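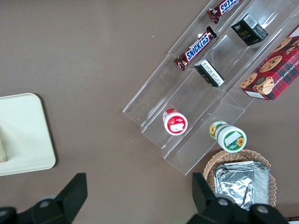 Re: [rorley-residents] Court date for the Clemer Street break-ins

Quick one, typing this on the tram so excuse spelling.

Was at the magistrates court this morning for the mention. Took most of the morning and the actual matter was over in under ten minutes. Short version: guilty plea to three of the four burglary charges, the fourth withdrawn (that was the garage at the Danko Lane end, not enough to tie him to it apparently). Sentencing in July. Bail continued, same conditions, so he still can't come within 200 metres of any of the addresses on the charge sheet.

Please don't put his name on the list. The mods have already pulled two messages. It'll be on the public court list like anyone else's and you can look it up there.

Replies to Teodoro's questions in line.

Teodoro Cruzado wrote:
> Couldn't get the day off so relying on whoever goes. Things I'd like to know:
>
> 1. Do we get a say? My wife was home when it happened and still won't sleep with the window open.

Yes. Victim impact statement. Your wife can do one in her own right, doesn't have to be joint with yours. Form is on the court website or the front counter has paper ones. She can read it out, have someone read it, or just hand it up. The prosecutor wants them a fortnight before sentencing so dont leave it. Also been told to stick to how it affected you and leave out what sentence you think he should get, the magistrate will skip over that bit anyway.

> 2. Is there any chance of getting the money back? We're out 3,000 all up, insurance covered the laptop but not the cash or the door.

You can ask for compensation as part of sentencing. Needs receipts or quotes. The door you should be fine, you had the locksmith's invoice for 375 and the joiner after that. Cash is harder, a bank withdrawal slip helps if you've got one. Whether he can pay is another matter, one of the others on the charge sheet was offered 300 in the first round of talks and said no thanks.
Don't claim the laptop twice, insurer will want to know.

> 3. What about the bike? Police said in March they had a Nidex frame that could be mine.

Asked. Informant says it's still held as an exhibit and wont be released till after sentencing plus the appeal period. Take the serial number in, or a photo with the number showing. If there's no number they'll want something else, the scratch on the top tube might do it.

> 4. Was he on his own? The neighbour opposite swears she saw two.

Didn't come up. Only one person charged that I know of. If she hasn't made a statement she should ring the station, no point telling the list.

Other bits:

- court 2, upstairs, lift was out. Allow time for the bag check.
- phones off inside, they do mean it
- for sentencing get there 9.15. Listed for 9.30 but could be called any time before lunch
- anyone who wants to come in July email me off list and I'll send the date round once I've got it confirmed in writing. I wrote it on my hand and I dont trust it

Getting off here. Will fix anything I got wrong tonight.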